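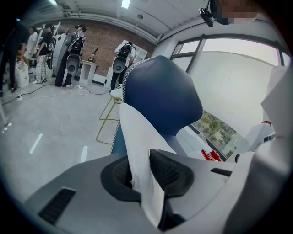
Search this site Go

How to wash a cotton cushion cover without fading the colour

Turn the cover inside out and close the zip. Vacuum the seams first, as lint collects along the piping.

Test a hidden corner with a damp white cloth. If colour comes off, wash the cover by hand on its own.

For a machine wash, use cold water and a gentle cycle. For hand washing, dissolve 12 mL of liquid detergent in a tub of cool water, soak for no more than 2 hours and rinse until the water runs clear.

Don't wring it. Roll it in a towel, press, then peg it out in the shade. Refit the cover while it's very slightly damp and smooth the corners, then leave it somewhere airy to finish drying.

Written by Zorica Stojanović

12 comments 100 shares

© Penberg Home | Contact | Back to top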